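Blinds or curtains for a west-facing office?
Posted by Mireille Tanguy in Small Office Talk, February
3 min read

mtanguy
ok so we just took over a unit on the second floor of the Musterness building. west side. sun comes in from lunch on and by 4pm half the desks are unusable, people literally moving their chairs. landlord says whatever we put up is on us. Quote from Clorar for roller shades was 3000 installed. seems nuts?? what did you all do

kerubo_k
Not nuts if it includes motor and the install. Ask for manual chain, price should drop a lot. Also measure yourself first, their guy was off by a whole inch on ours.

nhigiap
horizontal blinds. cheap, you can tilt them, done. had the same ones 18 years at my old job and they still worked fine when I left

hieu_t
Strong disagree on horizontal. Dust. Every slat. You will wipe them once and never again. And with glare on monitors you end up closing them all the way anyhow, so what was the tilt for.

nhigiap
you wipe them with a sock on your hand, takes ten minutes. and closed all the way is still an option?? I don't get the complaint
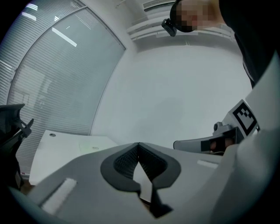 Anyway the real thing is heat not light. Blinds on the inside dont stop heat, it's already through the glass by then. If the AC is fighting the sun all afternoon your bill is going to hurt more than the shades did.

chutima.o
^ this part is right. We did film on the glass first, then the cheapest blinds we could find. Film was 112 for the roll, put it on ourselves on a Saturday morning with a spray bottle and a lot of swearing. Bubbles in one corner, whatever. Room is way better after lunch.

hieu_t
check your lease before film. Ours counted it as altering the windows and we had to scrape it all off. With razor blades. Two evenings.

mtanguy
ugh ok will read the lease tonight. Does film make it gloomy in winter tho

chutima.o
a little. we got the lighter one. you stop noticing

kerubo_k
If you still want rollers try Taşdemir, they did our back room, no complaints except they took forever to call back. Get the 3 percent open fabric, not 5. We went with 5 and you can still see the sun like a headlight.

nhigiap
still say blinds

mtanguy
lol noted. lease says "no permanent changes to glazing" so asking the landlord if film counts. will post what he says

Related threads
Quiet desk fans that dont blow paper everywhere
Anyone used Grotus for carpet tile?
Landlord wont fix the thermostat
Plants that survive a west window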